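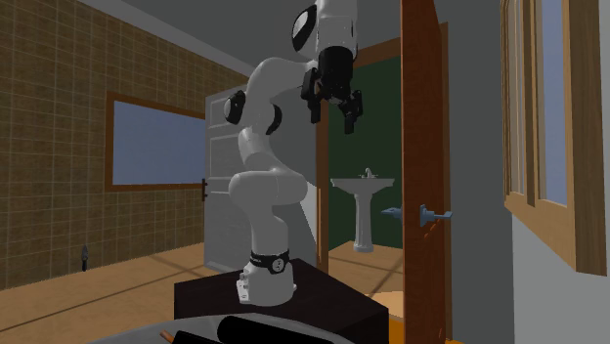 White robot arm on a dark pedestal (computer render)

Storing comics at home without ruining them

I've been buying comics since I was in grade school and I've wrecked plenty of them, so take this as a list of things I learned by doing them wrong first. I'm talking about ordinary reading copies here, the kind you want to pull out on a rainy Sunday, plus the few good ones you'd be sad to lose.

Start with the room. Mine lived in the basement for years and every single book down there picked up that sour, mushroomy smell. A bedroom closet on an inside wall is so much better! If the closet feels stuffy, leave the door open a crack overnight. I keep a cheap humidity gauge on the shelf and look at it when I'm putting laundry away.

Bags and boards: I buy them in packs of 100 and they last me most of a year. Slide the comic in with the shiny side of the board facing away from it if only one side is coated (the coated side should touch the comic, and yes, I did a whole long box backwards once).

Wait, I've just read that back and it's muddled. Coated side against the comic. That's the rule.

Tape is the real villain. If you fold the flap over and tape it, the sticky edge will grab the back cover of the next comic you slide in. My friend Begoña Arrieta tucks the flap behind the board and skips tape completely, and I've copied her ever since.

For boxes, I stand everything upright and fill the box until the books hold each other up but I can still get a hand in. A half-full box lets them slump and you get that curved spine. I cut a piece of cardboard and wedge it at the back to take up the slack – works great. And get the short boxes. A full long box is murder on your lower back.

Thick collected editions are a different animal. Softcovers over an inch or so sag at the spine if you lean them, so I stack the really fat ones flat, never more than 5 high, biggest on the bottom. Hardcovers stand up fine with a decent bookend.

Stuff I get asked about:

Musty smell. Put the comics in a lidded tub with an open dish of baking soda next to them (not on them!) and leave it for up to nine days. It helped mine a lot, though the worst ones still smell a bit.

Price stickers. Low heat from a hair dryer, then peel slowly from a corner. Practice on a junk copy.

Sunlight. Those red covers fade fast. I swap the two I have framed in the hallway every January so neither one gets too much window.

Labels. Pencil on an index card at the front of the box. Marker smears, and you'll be moving titles between boxes forever anyway.

Last updated 24/08/2026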